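Fanport Wrist Module, Rev 2 (pair)
By Fabbri. Stocked by Drendale.

$2655 the pair, fingers and one cable set included. Mount sold separately, as is tradition.

We tried these against the Famus pair, which costs $300 less and sounds like a coffee grinder. Both went through the usual key pickup off a stool, with the same operator and the same grumbling. Keys are a nasty test: thin, shiny, and never in the mood. 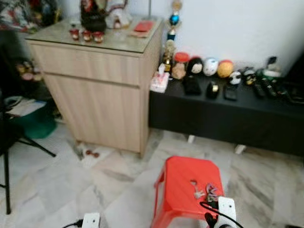
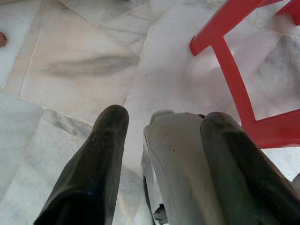
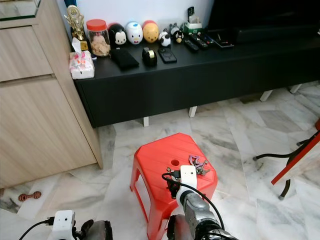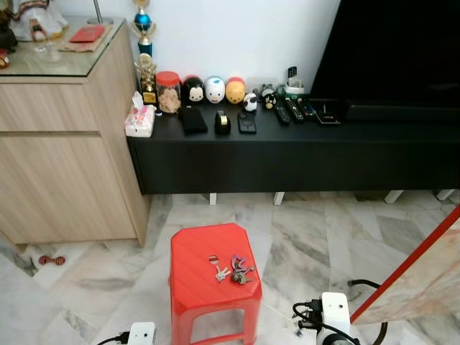

The Fanport took the round, mostly on finger shape. Its pads are wide and forgiving, so you can come in a bit crooked and still close on something useful. The Famus wants you to be right the first time, and we know who we hired.

Complaints: the cable is too long for a tidy arm and too short for a messy one. White housings show every mark by Thursday.

Opening: 140 mm
Spare finger pads: $99 a set
Controller: Fabbri only, for now

Ships in July. Returns accepted if the pads still have their film on.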